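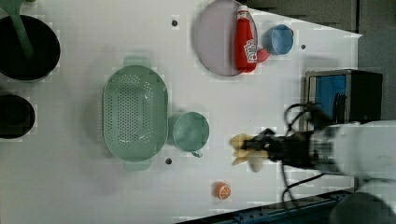 Choo asked at the end of last session if it wouldn't be quicker to record one perfect run and copy it 60 times. Quicker, yes. But the policy then only knows that one run. Move the plate a bit and it's lost.

So, todays topic: variety in demonstrations.

What to change between episodes
- where things start on the table (plate, cup, fruit)
- bottle standing or on its side
- which object you go for first
- approach angle of the gripper

What to leave alone: task wording, camera mounts, control rate. Changed the mounts in April, lost a whole set. 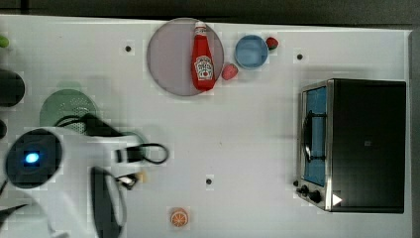 Ye-seo Seo
Course instructor, Robot Learning Lab

Targets for the lab part. Each group: 36 episodes on the tabletop, 22 with cloth. Cap is 90 seconds per episode, stop the recording there even if you're close.

Keep the failed grasps, but label them. Do not delete. A slip followed by a good regrasp is worth having, mark it "recovery" in the Zuter log.

Move at a steady pace. Long pauses while you think get learned as pauses. Plan first, then press record.

Cloth is harder, shape is never the same twice. Wrist view matters most here, check it befor you start.
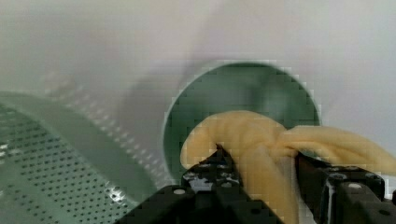
Before next session

Read the Clestby notes, sections on labeling and splits. Hold out whole layouts for testing, not random frames. Bring your log.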